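Home Shop Bird Care Recipes Contact

How to Change Your Parrot from Seeds to Pellets

by Mitra Shojaei

Many parrots come to a new home eating only sunflower seeds. My conure Fendent was one of them, and the change took him nine weeks. I explain the way I did it, and you can adjust it for your bird.

Before you begin, let an avian vet look at the bird. Buy also a kitchen scale that shows single grams. Weigh the bird every morning before the first meal and write the number in a notebook. Fendent was 72 grams at the beginning. If your bird loses more than 3 percent in one week, go back to the previous step and call the vet.

Week 1 and 2. Keep the usual seeds in the usual bowl. Put a second bowl with a few pellets next to the favorite perch. Most birds will ignore it. Change the pellets every day anyway, so they stay fresh and crisp.

Week 3 and 4. Mix one part pellets with three parts seeds. You can crush the pellets a little and wet them with warm water or apple juice without sugar. Wet food must be taken out after two hours – sooner in July, when the kitchen is hot.

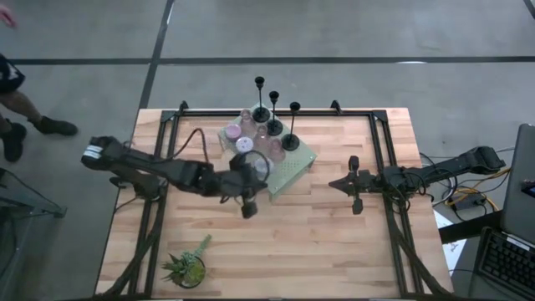
Week 5 and 6. Mix half and half. Offer the mix in the morning and again in the late afternoon, and remove the bowls in between for a short time only. Never let a parrot go hungry to force him. Small birds can become weak in one day.

Look at the droppings too. With colored pellets they can change color, and this is normal. Very few droppings means that the bird is not eating, even when the bowl looks busy. Empty seed shells can fool you, so blow them away before you check.

Week 7 and later. Pellets are now the main food, with fresh vegetables every day. I keep seeds only as a reward for training. Amparo Garrido, who has two old Amazons, needed almost five months with hers, so please don't worry if your bird is slow. Eating a pellet yourself in front of him sometimes helps. They taste like dry cereal.

Contact Priltcombe Bird Supplies | Copyright 2018 | Back to top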